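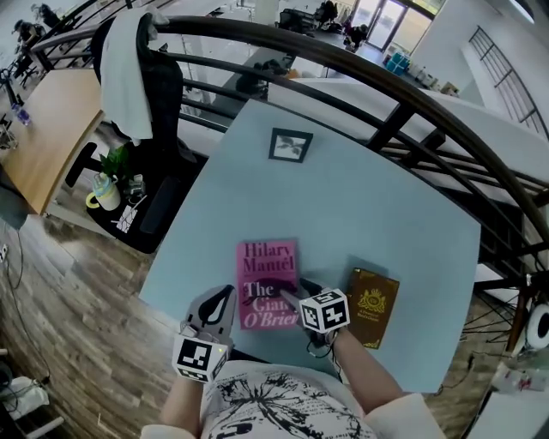
Eustaquio Villaseñor, who bought the old Zepeda rice mill when half of its roof was missing and made it into a guesthouse and concert hall, died at his home on the river side of the property. He was 81.

The news was given by his nephew and business partner, Thịnh Đào, in a short letter to the neighbors on 6 August 2026. The family asks that people do not send flowers. Whoever wishes to give something can give it to the music school in Rurkell, where Mr. Villaseñor paid the rent of the practice rooms for many years and did not want his name on the door.

He was born in Flamton as the youngest of five children. His father repaired pumps and his mother kept the accounts of a grain merchant, and from her he learned to write every expense in a notebook the same evening. He did this until the last month of his life. The notebooks fill a whole cupboard in the mill office, and the cook says they were also used to settle arguments about what year something happened.

As a young man he worked in shipping insurance, a job he found dull but did well. He was already past fifty when he saw the mill from a train. It had been closed for a long time, and the town was ready to sell it for the price of the bricks. His wife, Amparo, did not speak to him for two days after he signed the papers. Then she drove there with a broom, and she was the one who chose which rooms would face the water.

The repair of the building took eleven years. The beams of the main floor were saved, but the roof had to be made again with 1,149 square meters of new slate, and the bank refused him the loan twice. He sold his apartment in Flamton and lived with Amparo in the weighing room, with one stove and a bathtub behind a curtain. Guests who stayed in that room later often asked why there was a hook in the ceiling. It was for the curtain.

The first concert was in October, with no heating. Two hundred chairs were borrowed from the school and the church, and a string quartet played in their coats. After this the mill had a season every year, and some musicians came back so many times that they kept their own cups in the kitchen. Mr. Villaseñor always sat in the last row near the door, because he did not trust the latch.

He could be a difficult man to work for. He did not like loud voices at breakfast, he sent back bread that was cut too thick, and he once canceled a wedding dinner when the family wanted to paint the mill wheel white. But the people who worked there stayed long. The head gardener came for one summer and has now been there for twenty-six years.

When the Clanik river came over its banks and the ground floor stood under water, he opened the upper rooms to families from the lower street and kept them there for five weeks without payment. More than one child learned to play chess with him at that time. He did not let them win, and several of them still complain about it as adults.

In his last years he walked with a stick and left the daily work to Mr. Đào, but he continued to read each letter from guests. He answered by hand, also the unfriendly ones. To a visitor who wrote that the frogs were too noisy, he replied that he had passed the complaint to the frogs.

Amparo died before him. He is survived by his two daughters, his nephew, four grandchildren and a sister in Flamton.

The guesthouse will be closed for two weeks, and bookings for this time will be moved or paid back. The autumn concerts will take place as printed in the program. A book for messages lies on the table in the entrance hall of the mill, and readers who live far away can write to the office by post. Mr. Đào asks for a little patience with the answers.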